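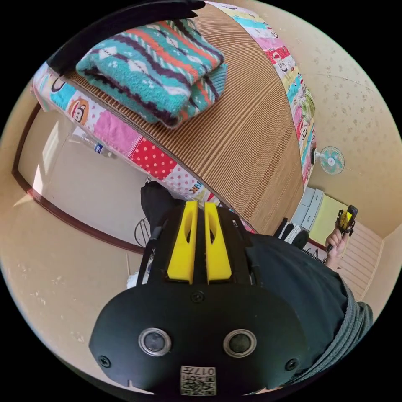 Figure 3. Handheld unit in use in a bedroom. The slotted yellow fingers are the kit's standard pair.

4.2 The Flornareck Handheld Kit in Ordinary Rooms

The Flornareck kit is sold as a way to gather manipulation data "wherever people live." We took the vendor at its word and went where people live, and people turn out to own a lot of things. The bedroom in Figure 3 is typical of our home set: a folded fleece blanket on a striped mat, a patchwork bedspread hanging down the sides of the bed, a water bottle lying on the floor. The Zallumwood test suite, by contrast, has a table and a cube.

Over the review period we logged 1,714 episodes in homes in and near Starkville. Of these, 838 were bedroom tasks, mostly folding, moving and stacking bedding. An episode was kept if the tracking software returned a full path for the gripper and the fingers closed on the intended item at least once. The second condition sounds generous. It still removed 101 bedroom episodes, nearly all of them involving fleece, a material the product sheet lists under "easy."

The long slots let the fingers bend around a thick edge, and on folded blankets they did this well. Thin cotton was another matter. Operators learned to pinch a corner twice, once for the fabric and once for luck — a habit any policy trained on the data will presumably inherit.

Patterned cloth helped tracking more than we expected. Stripes, zigzags and polka dots gave the software plenty to hold on to, while plain pale walls gave it very little. Salamatu Bassey, who ran most of the home visits, began choosing start positions that faced the loudest fabric in the room. The manual recommends "a neutral setting." We have asked Aubert, the distributor, whether this advice was ever tested, and will report the answer if one arrives.

Setup time is covered in Section 4.3, along with Roy Furnival's notes on cable wear.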